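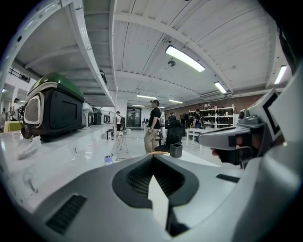 White metal shelves: how do I keep a big bag from eating the whole shelf?

Violeta Sosa
We just put white metal shelving in our shared workroom and I love it! Trouble is, one bulky carrier bag with mesh sides sits on the glossy lower shelf next to the small devices, a water bottle and a crumpled plastic bag. Where would you put the big one?

Octavio Jara
Top shelf, if it's light. Otherwise hang it, we did that in April and it freed up so much room!

Yamila Bustos
Ooh, fun one! Stand the carrier on its end if it'll stay up, then slide a tray under the little stuff (mine is 20 inches long and I adore it). Check the weight limit on the shelf label first. And fold that plastic bag and tuck it in the carrier's pocket, if it has one.

Valentina Jara
following, same problem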